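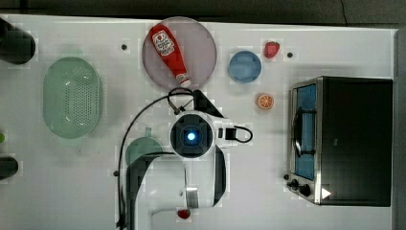 Flandodix Pet Services — Microchip and Lost Pet Records Desk

How to register, check and update your pet's microchip

A microchip does not track a pet. It holds a number, and the number points to a record in a registry. If the record is missing or out of date, a shelter that scans the chip has no means of reaching you. The steps below cover first registration, a yearly check, and changes of address or owner. They apply to dogs, cats and rabbits chipped at our Clarport and Lyons clinics, and to pets chipped elsewhere whose owners wish to move the record to the Bokero registry.

Before you start

Have the following at hand:
The chip number from the clinic paperwork or the tag card
Your current phone number and a second contact number
An email address that you check
The pet's species, sex, color and neuter status
Proof of adoption or purchase, if the chip was first registered to another person

Step 1. Confirm the chip number

Do not rely on old paperwork alone. Digits get copied wrong, and a pet adopted as an adult may carry a second chip from an earlier home. Ask for a scan at the front desk. The scan is free and no appointment is needed. The technician passes the reader slowly over the shoulders, then down both sides of the neck, chest and front legs. A chip can move from the place where it was put in, so the full pass is done on every animal. Remove metal collars first.

Write down every number found. If there are two chips, register both.

Step 2. Find out which registry holds the record

Enter the number in a lookup tool that searches more than one registry. The result normally names the registry, or the maker of the chip, and does not show the owner's details. A result that names only the maker usually means that the chip was sold to a clinic or shelter but never registered to an owner. In that case go to Step 3. If a registry is named, go to Step 4.

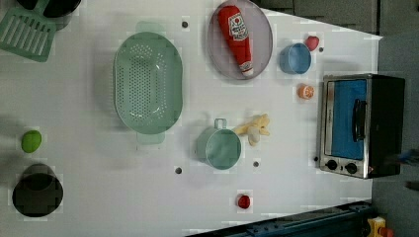
Step 3. Create a new record

Open an account on the Bokero site and choose "Add a pet." Enter the chip number without spaces, then enter it a second time when asked. The form will not accept a pasted number in the second field.

Fill in both contact fields. The second contact should be a person who lives at a different address and can collect the pet if you are traveling. Add medical notes only if they affect handling or daily care, such as insulin, seizure drugs or a severe food allergy.

Submit the form and open the confirmation email. The link in it expires after 24 hours. Until you select the link, the record is stored but cannot be seen by shelters. If the link has expired, sign in and choose "Send again."

Step 4. Update or transfer an existing record

If the record is already in your name, sign in, change the details and save. Changes to phone numbers take effect at once. Changes to the chip number have to be made by the records desk.

If the record is in another person's name, that person must release it. Send the request from the "Transfer" page. The current owner has 2 weeks to reply. If no reply comes, upload your adoption or purchase papers and the desk will review the case by hand. Transfer cases are reviewed every Tuesday.

Step 5. Test the record

Sign out, run the lookup again and check that the correct registry now appears. Then call your own listed numbers from a different phone — a full voicemail box or a blocked caller setting will defeat the whole record.

Repeat the test once a year. Many owners do it in April along with booster shots.

If your pet goes missing

Sign in and set the status to "Lost." The status stays active for 91 days and can be renewed. Add the place where the pet was last seen, and keep your phone on. Shelters in the network receive the notice by email. Set the status back to "Home" when the pet is found.

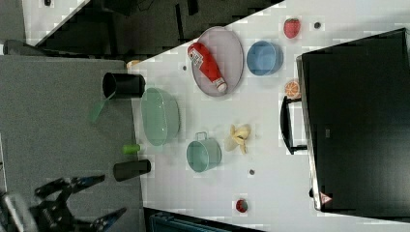
Does a chipped dog still need a collar and tag?
A tag is still needed, as it can be read by a neighbor without a scanner. Put your phone number on it and check that it matches the number in the registry.

Records with no sign-in for 180 weeks are marked "Unconfirmed." They remain visible to shelters. To clear the mark, sign in and confirm both phone numbers.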